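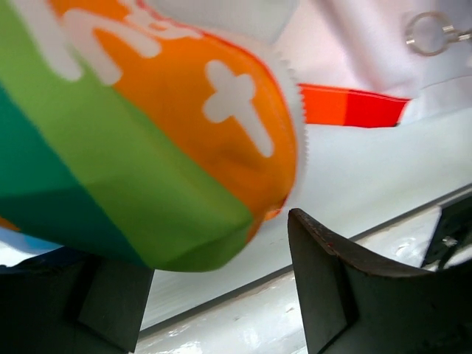 I have been looking for a decent travel sewing kit for years, and I've now lived with the Poden one long enough to have opinions. It isn't a big thing, just the tools and threads in a flat tin, and it doesn't come with anything to carry it in apart from a thin card sleeve which went in the recycling on day one. So mine goes about in a soft fabric pouch, the one with the broad diagonal bands, orange on one side, then leaf green, then a dark teal green. I mention the colours because they ended up being my test for the threads! I wanted to see how close the kit could get to each of them, and the answer is: very close on the orange, fairly close on the leaf green, hopeless on the teal.

So, threads first. You get 16 little card bobbins, and whoever picked the shades was mostly thinking of office clothes. Black, white, navy, three different greys (why three?), a good spread of browns. The thread is polyester and stronger than I expected. I resewed a coat button with it in April and I've been yanking at that button ever since out of nosiness, and it hasn't budged. The white is a bit fluffy though, and it catches if you pull a long length through heavy cotton. I've gone back to my old reel for shirts.

The needles are lovely. There are 6 of them in a twist-top tube, properly sharp, with eyes big enough that I can thread five without my glasses. The sixth is a beading needle and I've no idea who it's meant for. My neighbour Salamatu Yusuf does a lot of beadwork and she wouldn't have it as a gift, she said it bends if you look at it.

Scissors: hmm. They're the folding kind, and they cut thread perfectly well, but I tried them on a bit of denim when I was patching my son's knees and they just chewed it. The hinge was stiff to start with and has now gone the other way, so it flops open in the tin. I've put a hair bobble round it. If you already own a small pair of embroidery scissors, use those and leave these at home.

The tape measure is the pull-out sort and it's fine. The seam ripper is better than fine, it's got a fat handle you can grip, and I've unpicked two whole hems with it (trousers, charity shop, much too long) without stabbing myself once. The pins are a bit meh, with flat plastic heads that melt if you iron over them. I did iron over them. There's also a thimble, which is made for somebody with enormous thumbs.

I did try the Lellberg kit as well, the one everyone on the forum was going on about, because Magdy Ragab lent me his for a fortnight. It has nicer scissors and a much better spread of greens, but the box is a chunky plastic thing with a lid that pops if you squash it, and there were pins all through my overnight bag. I'm still finding them. For travelling I'd take the Poden tin every time, and for a kitchen drawer I'd probably go with the Lellberg.

I bought mine at the haberdashery in Akedgate, the one up the stairs next to the dry cleaner's. They had a basket of them by the till and no refills at all, which is my biggest moan. You can order the card bobbins from Poden but only as a full set, so if you get through the black (and you will get through the black) you're paying for another three greys. I've been winding ordinary thread on to the empty cards. It's fiddly, but it works if you do it in front of the telly.

Would I buy it again? Yes, I think so, mostly for the needles and the seam ripper. Four out of five, and it would be four and a half with proper scissors. If anyone knows of a good dark teal in a small reel, please leave it in the comments, I've got a cardigan waiting.

Recent posts
Derkach steam iron: six months on
Can you really darn a jumper with embroidery thread?
Pinking shears for left-handers
My button jar, sorted at last
Iron-on hemming tape, the good and the awful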